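Varkidley notebook, November, 9 pm

Back on the sermon archive. Church wants the old tapes searchable before the anniversary service, so still on audio cleanup. Lelo batch first (the outdoor revival meetings), then Nyaga.

Lelo: 11 tapes in, 4 transferred clean. Rest have generator hum all through the preaching. Notch filter takes most of it but thins out the choir. Left the singing alone, filtered speech only. Sounds ok on the small speakers, check on headphones tomorow.

Transcripts: the prophecy sections are a mess. Speaker and interpreter overlap, software puts it all down as one person. Split by hand for now. Slow.

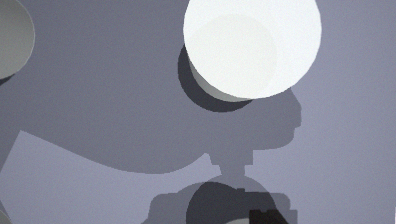 Renders, top-down and the table.

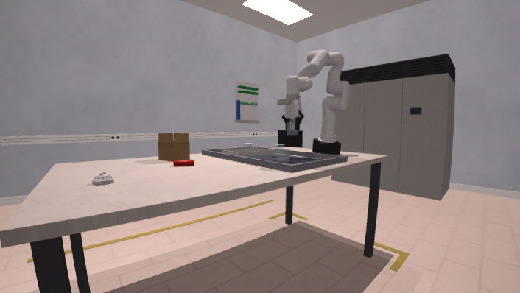 2 min read

Index now at 3,000 lines. Scripture refs still inconsistent, "1 Cor" and "First Corinthians" both in there. Pick one!! Going with the full name, people will type it that way.

Nyaga: box labels dont match the tapes. One marked Easter is a building fund appeal, long one. Kept it, relabeled, old label text goes in the notes field.

Stiltov tapes not started. 9 of them, sticky, need baking before anyone plays them. DO NOT put them in the deck.

To do: headphones check, fix refs, ask the church office which offering announcements can go public.

We use cookies to improve your visit. Accept / Manage settings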